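**Ticket 3270** - Purna gift bags, white, party print
Opened by: Idari, packing side
Supplier: Szewczyk
Status: open, waiting on supplier (see bottom)
Priority: was low, now medium

**What's wrong**

Bags won't stand up once opened. New carton, the white paper ones with the twisted handles. Open one, set it down, it leans, then folds shut on whatever you were about to put in. Not every bag. Enough of them that packing is slow and people are grabbing the old kraft ones instead, which we're low on.

Second thing, maybe the same thing: bottom doesn't go flat. Fold stays half up like a flap and the bag rocks on it.

Order was 900 bags, July delivery to Skoremia. Cartons looked fine from outside. Slip matches the order so we're not chasing a wrong item.

**Log**

8:40 - Took a handful from the top of the carton. First one opened ok, stood ok. Typical. Next one leaned straight over. Pushed the bottom down from inside with my fist, better, but the crease came back up when I let go.

8:55 - Tried from the middle of the carton in case the top layer got squashed in transit. Worse if anything. They're packed very tight in there, had to work one out by the handles and I don't love doing that to paper handles. Handles held though. No tears, glue patches inside look neat.

9:10 - Checked we're opening them right (somebody always asks). Method we use:

- hold the rim, separate front and back layers, they cling a bit
- hand in, all the way to the bottom corners
- press the base flat on the table from inside
- run a finger down the side folds
- handles up and out of the mouth before anything goes in

Same method as with the kraft bags and those stand up every time. So either it's the bag or the new paper wants something different.

9:30 - Moved to the speckled table, the one on the packing bench has a dip in it and I didn't want that in the mix.

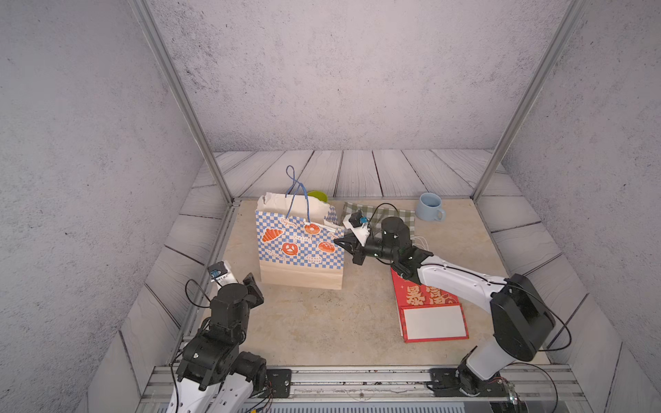
9:45 - Result of the table swap: no change. Bag that leaned on the bench leans on a flat top too. Ruled out the bench. Somebody still needs to look at that dip, separate ticket pls.

10:05 - Weight test. Put a boxed candle in the bottom of a bad one. Stands fine with the candle in. Take the candle out, over it goes. So it's an empty-bag problem mostly, customer who gets a full one won't notice. Still a pain for us because tissue goes in first and tissue weighs nothing.

10:20 - Card insert test. Cut a rectangle from a carton lid, a hair smaller than the base, dropped it in. This works. Bag sits square, flap stays down. Took a while to cut, trimmed it twice, corners kept catching. Can't do that for the whole order by hand. Does Szewczyk sell them pre cut? Asking.

10:35 - Pre-crease test. Folded the bottom the wrong way, pressed hard, folded it back. Helps on some. On one it cracked the white coating along the line and now there's a grubby looking streak across it. Stop doing this. I've told the morning people to stop doing this.

10:50 - Left 5 bags open on the shelf with a mug in each, will see if they relax over lunch.

**Print, while I'm in here**

Got asked whether the artwork is the right one. Approved sheet has the party bits, hat, cupcake, bunting, "Happy Every Day" in black serif, small drawings lower down. Compared it with a bag on the table and it's the right artwork. The lettering on the second line slopes when the bag isn't pulled tight, I first thought it was printed crooked. Flattened one out completely and checked it with a ruler, it's straight. So when a bag is sagging the text looks off. Please don't log it as a print fault, we already had a back and forth about that with the last order and it ate a week.

Color is fine too. Frosting on the cupcake is pinker than on my screen but my screen is my screen. 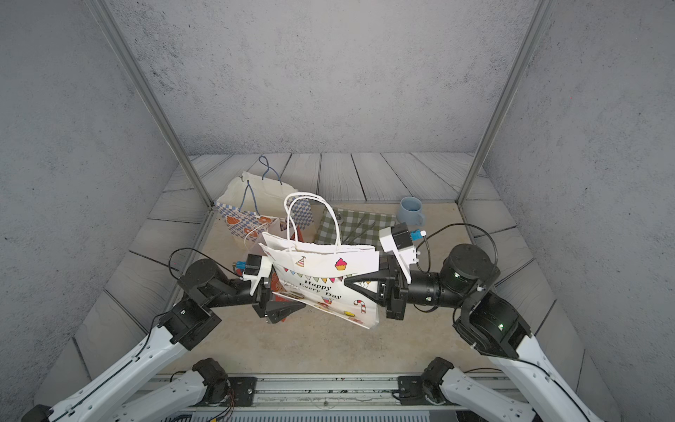
*Happy Every Day print, bag tilted back, handles up.*

**After lunch**

1:15 - Mugs out. 2 of the bags now stand by themselves, the rest went back to leaning, slower than before. Would leave them overnight but we need the shelf.

1:30 - Same thing with heavier stuff, used the jar candles. Will check before close.

1:40 - Wrote to Szewczyk. Pasting what I sent so we have it:

> Hi, Purna white bags with party print, latest delivery. Base fold doesn't lie flat after opening, bag leans when empty. Handles and print are good, no complaint there. Opened from different places in the carton, same result. Has the paper or the base fold changed since the sample? Also do you have base cards in this size, and can they be added to the order? Thanks

2:20 - Auto reply only.

3:05 - Real reply. They say base fold is the same as sample, paper "may be" a different batch, they're checking. Want to know how the cartons were stored. Told them: indoors, dry, off the floor, not stacked under anything. They asked for one of the bad bags in the mail. Packed it flat, in with todays post. Base cards exist, no price yet.

3:30 - Found the sample from when we ordered, it was in the drawer under the ribbon. Opened it. Stands up beautifuly. Put it beside a new one and the sample feels stiffer at the base, to my thumb anyway. No way to measure that here. Keeping it, do NOT use it for a customer, it has a sticky note on it.

4:45 - Jar candle bags checked. All but one standing. Longer and heavier seems to help, not practical for a full packing day but ok for the small orders if somebody sets them up the night before.

**Workaround for now**

- small orders: open the bags the evening before, jar candle in each
- big orders: heavy item goes in first, then tissue round it, not under
- nothing heavy in the order: cardboard rectangle, there's a few cut ones in the tray by the tape
- no back-folding the base
- check the handles are clear of the mouth before you drop anything in, they like to flop inward

**Open**

- Szewczyk to confirm paper batch
- price on base cards
- do we hold the unopened cartons or keep using them? I'd hold. Need a yes from Idari office
- separate ticket for the bench

Leaving this open till they've had the bad bag in their hands.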